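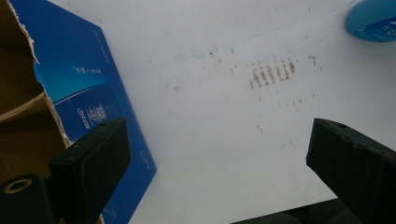 白い面の茶色い跡と、箱の青い面。左上は破れている。

件名: Re: [梱包材] 青い化粧箱の再利用と、白い面の茶色い汚れについて
差出人: Agata Tedesco
日付: 2026年1月23日

Tedesco です。返信が長くなるので、引用ごとに分けて書きます。

> Arruda です。Pivis 棚の整理で出た青い印刷の段ボール箱について、
> 次の三点を決めたいと思います。
>
> 1) 開口部が破れた箱を、保管用として再利用してよいか
> 2) 白い面に付いた茶色い汚れは錆か、泥か、インクか
> 3) 箱の印字を分類に使えるか
>
> 当方の案は、1は可、2は錆とみなして白い面ごと交換、3は可です。
> 異論がなければこのまま Grurnetti の手順書に反映します。
>
> Marcelino Arruda

1については条件付きで賛成です。

破れの縁は毛羽立っていて、青い印刷層が剥がれ、白い繊維が出ています。表層がこの状態になると、テープを貼っても繊維ごと持っていかれます。封をして積む用途からは外してください。蓋を開けたまま棚に置く中箱としてなら使えます。その場合も、繊維の出た縁は次のどちらかで処理します。

- 縁を直線に切り落とす。切る幅は破れの最深部に合わせる。
- 切れない位置なら、水張りの紙テープを内外から回して挟む。

布テープは使わないでください。Ghorbani の倉庫で一度試しましたが、April の棚卸しで開けたときに端がめくれ、糊が隣の箱に移っていました。

内側の茶色い段については、折り目が生きているかどうかを手で確認してから使用可否を決めます。外側の印刷面がきれいでも、内側のフラップが腰を失っている箱は中箱にも向きません。判定は次の順にします。

1. 空の状態で床に置き、対角を軽く押す。
2. フラップを一度だけ折り返し、戻り方を見る。
3. 破れの縁を処理し、もう一度対角を押す。

3で形が崩れるものは資源回収に回します。処理の前に判定を済ませると、切り落としたあとで弱くなった箱を見逃します。

2については、錆とみなす案に反対します。

見た目だけでは錆と泥の区別はつきません。跡は短い縦の筋が横に並んだところと、細かい点が散ったところに分かれており、筋の部分は錆が擦れたようにも、汚れを引っ掻いたようにも見えます。材料が違えば落とし方も違うので、先に切り分けをします。

- 乾いた白布で軽く押さえる。粉が移れば乾いた泥か錆粉。
- 移らなければ、水を含ませた綿棒を端の一点だけに当てる。
- それでも動かなければ、消しゴムを同じく一点だけに当てる。

こする方向は筋と同じ縦です。横に動かすと筋の間の白いところまで染まります。研磨剤入りのスポンジは、つや消しの面では触った部分だけ光るので使用禁止にします。どうしても必要なら耐水ペーパーの600番を水付きで当てますが、裏面か隅で先に試してください。200番は論外です。

斜めに走る淡い線は、汚れとは別に扱ってください。浅い折れなのか擦り傷なのか、まだ判断していません。爪の腹を線に直角に滑らせ、段差があれば折れ、なければ傷として記録します。折れであれば水を線に沿って流さないこと。筋を拭くときは、線より手前で止めるようにします。

交換は、上の切り分けで全部だめだった場合だけでよいと思います。Brasisberg から取り寄せると最低数量がかかり、余った分の置き場をまた探すことになります。

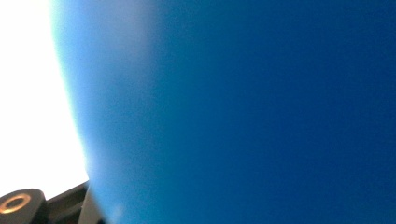

3については不可とします。

印字は小さく、少し離れると読めません。括弧のような記号のあとに漢字が続くところまでは分かっても、棚の前に立って内容を読み取れる大きさではありません。分類は従来どおり外付けの札で行い、印字は参考情報として台帳の備考欄に写すだけにします。

青い色そのものを分類の目印にする案も以前出ましたが、これも採りません。同じ青でも光の当たり方で水色から濃い青まで変わって見えるため、色見本なしで「濃い青の箱」「薄い青の箱」と書くと、人によって別の箱を指します。台帳には「青」とだけ書き、濃淡は書かないでください。

札の書式は次のとおりです。

| 欄 | 記入内容 |
|---|---|
| 棚 | Pivis と棚番号 |
| 箱番号 | 連番。今回は 1643 から |
| 状態 | 良、縁処理済、要判定 のいずれか |
| 備考 | 箱の印字を読める範囲で写す |

読めない文字は推測で埋めず、「判読不可」としてください。前の台帳では推測で埋めた欄が残っていて、どれが確認済みか分からなくなっています。

札は短辺側の右上に付けます。破れがその位置にかかる箱は左上でもかまいませんが、同じ段の中で混在させないこと。一段に置くのは最大3箱とし、奥の箱の札が隠れる並べ方はしません。

> 追伸。内側の仕切りは外して平たく畳んでおくつもりです。
> 紐で束ねてよいですか。

仕切りなのかフラップの続きなのかを先に見てください。底とつながっているものを外すと、箱の形が保てません。独立した仕切りであれば束ねてよいです。紐は十字に掛け、角に当て紙を入れます。束には箱番号を書いた紙を挟んでください。

手順書への反映は、1の縁処理と3の札の書式だけ先に進めてもらってかまいません。2は綿棒の結果がこのリストに流れてから書きます。試した箇所と順序も併せて送ってください。

Agata Tedesco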